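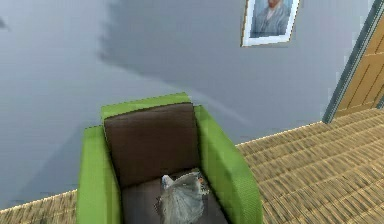
Words by Krisztina Szűcs
Food & Health

Search this site Search Go

Breakfast is the meal most people stop thinking about. They find something quick, eat it for years and notice only when the packet changes. I ate toast and jam at my desk every morning until last July, and by eleven I was always at the biscuit tin.

The usual advice is to eat more fibre, and it is dull advice because it hasn't changed much. Oats, beans, lentils, rye bread, fruit with the skin on. An adult on 2000 calories a day has plenty of room for all of them, but white bread and sweet cereal tend to get there first.

I started with porridge. I weighed out 40 grams of oats, which looks mean in the bowl until it is cooked, and added a grated apple. It kept me going until lunch on most days. On the others I had slept badly, and I doubt any breakfast would have helped.

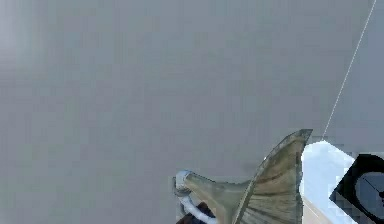
Veres wrote in after my last column to say that porridge had never suited him, and that he now eats leftover lentils on rye instead, cold, with a spoonful of yoghurt. He asked whether that counted as breakfast. It does. Lentils bring fibre and protein together, and a tin costs very little.

Go slowly if you are not used to this sort of food. Moving from toast to a large bowl of beans in one day can leave you bloated and cross. Add a little more every few days and drink water with it. Anyone with a bowel condition should ask their doctor first.

Proston, the small café where I do some of my writing, now sells an oat and prune pot. It is good but sweet, and I would rather have 2 plain prunes chopped into my own. Soaking them overnight takes no effort. Dried apricots work too, though they need longer.
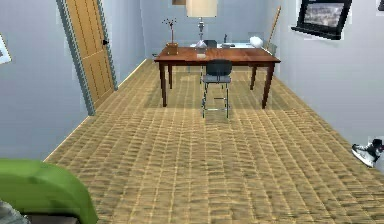

The desk, with its lamp and black office chair.

I have moved my own breakfast to the kitchen table. It takes 5 minutes longer and I taste more of it. The biscuit tin is still in the cupboard, and I still open it on deadline days.

Last updated: June 7, 2019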